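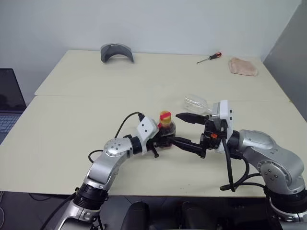 Fionnuala Heffernan

Home | News | Residents | Newsletter | Contact

Print this page | E-mail this page

Shared Worktables: Clearing and Storage

Residents of Plonumcombe are reminded that small bottles, empty plastic bottles and hand tools such as screwdrivers are to be cleared from the shared tables at the end of each session. Filled bottles should be capped and placed on the shelf in Room 2. Empty bottles go in the recycling bin. Unclaimed items will be held for 45 days at the Cotberg desk, extension 227.

Comments (2)

Fotis Drakos: Is the bin by the stairs for caps as well?

M. Hennessy: I left a screwdriver last month and the desk still had it. Thank you.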